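Subject: Re: [codora-list] Husari open day, anybody going?

Back from the Husari thing, typing this up before I forget half of it. Long, sorry. Original question is quoted first and my answers are mixed in further down, not in order.

> From: codora-list
> Is anybody going to the open day at Husari this month? I'm trying to decide
> if it's worth the drive for our group. We are mainly interested in the
> hand-held grippers and the table setup, less in the big arm. Specifically:
> 1) do they let visitors try the grippers or is it look only
> 2) how do the finger pads hold up, ours are shredding
> 3) what do they use for objects. We've been on wood blocks forever and
> the results are boring
> 4) is there parking at Mulcahy or do you have to walk from the lower lot
> 5) anything on whether the Codora mounts fit
> Also if someone could ask about recording length per session, that would
> help us plan the fall.

Short version, yes go, they're running it again in the fall. Get there early. My notes below, I wrote them up in the cafeteria for our newsletter so excuse the style, no time to redo it.
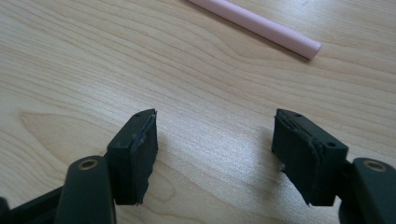

DESOLTHORPE, July

Husari opened up the second floor of Mulcahy Hall to visitors, doors at 10 a.m. Sign-in sheet was on number 211 when I got there and it was not even lunch. Groups go in by turns, small room, you stand along the wall. First a talk with slides (skip it if you've seen the one online, same slides) and then the table demo, then questions, then the big arm downstairs if you want to wait in another line. I didn't wait.

The demo is one operator, two hand-held grippers, one in each hand, everyday stuff on a wood table. The idea being the person does the task with the grippers and the recordings get used later for the robot. Most of you know all this. What I hadn't appreciated is how slow they go. Slow going in, slow closing, slow back out. The operator said new people always rush the close and those recordings end up getting thrown out. They toss more then they keep in the first week with anyone new.

Answers to the questions, as best I can:

1) Trying the grippers. Yes! Not at the main table, there's a practice bench in the hall. Five minutes each, less if the line is long. Heavier than I expected at the wrist, fine once you rest your elbow. My grip was terrible. Kids allowed with an adult.

2) Pads. They shred too. The pair I got a close look at had the rubber layer coming up along the edges on both fingers, curled strips, a tear near the bottom of the left one. So it's not just you. I asked and was told they run pads until the grip starts slipping and don't worry about how they look. Logged swaps come out at about 370 sessions per set. They'd like better glue. Everybody would like better glue. Somebody behind me suggested heat shrink and got a look.

3) Objects. Bathroom things. Toothbrush, toothpaste, a clear cup. Brush into cup is the one they kept coming back to while I was in there. Clear cup is on purpose, it's hard for the cameras, and they want it hard. Thin handles are a pain at that angle, you have to come in with the fingers well open on either side and not bump it, because once it rolls you're chasing it. Toothpaste tube is a different problem, it's soft, and the cap end and the crimped end don't behave the same when you squeeze. They vary where everything starts each time. Wood blocks came up in the talk as "where everyone starts and should leave by week two". Ouch.

4) Parking. Lower lot only for visitors, walk up. There's a shuttle on the flyer, I never saw it. Stairs on the east side are closed, go around by the loading dock. If somebody in your group can't do the hill call ahead and they will open the side gate.

5) Codora mounts. I brought one of ours in my bag and held it up against the spare gripper on the bench. Bolt pattern is close, not the same. Would need a little adapter plate. They were nice about it and said email them the drawing. I will do that this week unless someone else already has, speak up.

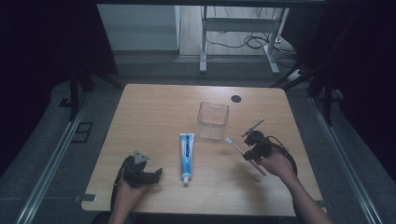

Mulcahy Hall, second floor: toothbrush in the right gripper, cup and toothpaste on the table.

More on the table since a couple of you asked off list. Frame around it is black uprights with a beam over the top, dark all around in the upper part. Aluminum rails on the floor either side. Table is a plain light wood top with rounded corners and a cable hole toward the back, so nothing fancy, you could do this with office furniture. There's a small clamp on the near left corner. Glare off the wood is a known thing, they told us they tried a mat and went back to bare wood because they wanted the grain in there. Not sure I follow that but ok.

Cables. On the right side the cable from the gripper loops around the forearm. We should steal that, ours hangs straight down and catches on the table edge every single time.

Recording length: they do short ones. Blocks of 300 takes and then the operator swaps out, nobody goes two blocks in a row. Wrists. The target for the bathroom set is 800 per object pairing before they move on to the next, they weren't there yet and didn't seem bothered. For our fall plan I'd say cut our block in half, we are asking too much of people and you can see it in the last hour of every session.

Stuff I didn't get to ask:
- how they sync left and right grippers. Ran out of time
- whether the pads come in another width
- cost of anything. There was a price sheet promised, never appeared, maybe in the follow up email
- lighting, if the room lights stay the same all day or they change them on purpose

Complaints: the room is hot, you can't hear the operator from the back wall, and the talk ran over so our turn at the table was shorter then it should of been. Coffee was fine. Stand on the left when you go in, from the right you mostly get a view of somebody's elbow.

If a carload wants to go in the fall I can drive, room for three plus gear. Reply on list please not to me direct, my inbox is a mess. I'll bring the adapter drawing to the next meeting, and if anyone has an old set of pads they were going to toss, bring those too, I want to compare where they tear.

ok got to run, pickup at 4

--
codora-list
To leave the list send a blank message with "unsubscribe" in the subject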